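Hendum Table Set, User Guide
Section 6: Laying out the table and checking the surroundings

Please read the whole section one time before you start. You need the black table top, the green backdrop, the white marker sheet (part 557) and the white blocks (bag 2688). If a part is missing, write to Retora before you continue with the set-up.

6.1 Table top

1. Wipe the table top with a soft cloth, slightly damp. Do not spray cleaner directly on the surface.
2. Wait until the surface is fully dry.
3. Hang the green backdrop behind the table. Pull it gently at the lower corners until the big folds are gone. Small folds are allowed.
4. Lead all cables away from the area where the blocks will be placed.

Note: The black top shows dust and finger marks very quickly. It is normal to wipe it again in the middle of the work.

6.2 Marker sheet and blocks

1. Take the marker sheet out of its sleeve and lay it flat on the table, with the print upwards. The four square markers must form two rows of two.
2. Press the sheet down from the middle to the outside. Corners which stand up must be flattened under a heavy book before use.
3. Place the blocks on the table one by one. Leave a free space between the sheet and every block.
4. Go to the front of the table and look at the markers. All four must be completely visible.

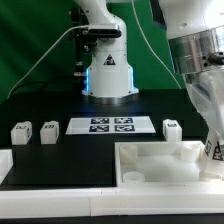 5. If a block has slid onto the sheet, lift it up and put it down again. Do not push it over the print.
6. Put the empty sleeve back in the Ladefoged box, so it does not get lost.

Caution: Never fold the marker sheet. A fold across a marker cannot be repaired and the sheet must be replaced. Do not laminate the sheet, as the shine makes the pattern difficult to read.

Note: Blocks with a marker on the side can be turned as you like, but do not stand them with the marker against the table. Scratched blocks can still be used when the marker itself is clean. For replacement stickers, see page 17.

6.3 Floor and panels

1. Walk once along the floor before you begin, and pick up everything that is lying there.
2. Check every panel with the hand. It must not rock.
3. Sweep first, then mop with clear water only.
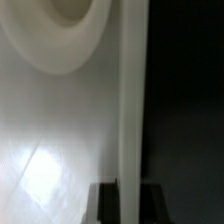 Cleaning beside a panel needs a little more patience than the open floor. Begin at the far end and work towards yourself, with short movements. Where a rounded fixture is near to the panel edge, a dim grey strip of shadow lies on the floor between the two, and dirt is easily overlooked there. Use a narrow brush for this place and bring a small lamp. Do not lean on the edge while you bend down.

Caution: A wet smooth floor is slippery. Keep other persons out until it has dried.

4. Wash out the cloth and the mop and hang them up, not over a panel.
5. Write the time of cleaning on the Janden card and continue with Section 7.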